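Leire Mateos
@leirepours
Nov 3, 2022

1/ A few notes on the coffee we just put on the shelf at Kellstead. It comes from Manzano, a small farm run by Anselmo Villalobos on a steep slope above the river.

2/ His grandfather planted the first rows in 1945. Most of those trees are gone, but one block near the house is still picked every year.

3/ The farm sits at 2000 meters. Nights are cold up there and the cherries ripen slowly. Picking starts in March and goes in several passes, so only the red ones come off. 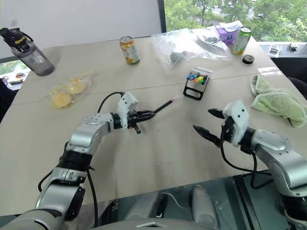
Two arms and a pen-like tool over the long table.

4/ After picking, the coffee is pulped the same day and dried on raised beds for 15 days. Anselmo turns it by hand in the morning and covers it before the afternoon rain.

5/ We roast it light to medium. In the cup I get plum, brown sugar and a little orange peel. Junaid Sial, who roasts with me, says walnut. I don't taste walnut.

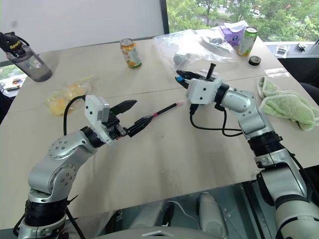
HOW TO BREW IT

6/ Grind a bit coarser than you would for our Domen blend. Water just off the boil. Pour slowly and let it drain in under 4 minutes - longer than that and it goes flat.

7/ It also works in a moka pot, but use less coffee than usual. I would skip milk with this one.

8/ Bags are in the shop now and go online tomorrow morning. Rónán Cullinane has the wholesale price list if you run a cafe. The next lot from Manzano won't land until summer.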